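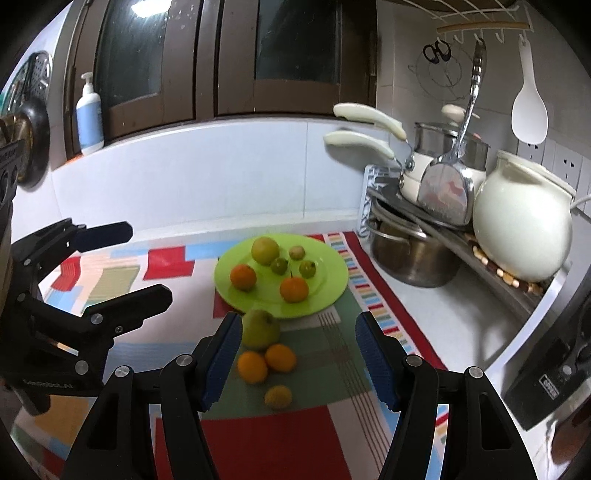 # Kisto fruit-handling finger pads, set of two

Sold by Skastivel. Fits two-finger grippers with screw-on pads.

Plenty of pads are sold as "food safe". We'd ask what that covers. A certificate for the rubber says the rubber may touch food. It says nothing about the screws, the glue line, the grooves where juice collects, or the arm above it all. Ours has a certificate for the rubber too, and that is all we claim for it.

**Before you fit them**

- Do your own risk assessment with the fruit you handle. Ours used mandarins and pears, which won't tell you much about figs.
- Set the grip force low and work up. A bruise can take a day to show, so keep the test fruit and cut it open.
- Take the pads off to wash them. Wiping in place doesn't clean the back face.
- Keep hands out while the fingers are powered. Soft pads don't make a pinch harmless.

**Wear**

Check every 50 hours and replace at 1,000, sooner if the ribs are nicked. The 1,000 comes from our own bench, where Kastriot Petek ran 5 sets on clean fruit. Grit will shorten it and we can't say by how much.

**In the box**

Two pads, four screws, one hex key, a test sheet signed by Sorin Gashi. No adhesive.

Price: £29 a set. Returns accepted if unused.

Pad sheet last revised 22 March 2024.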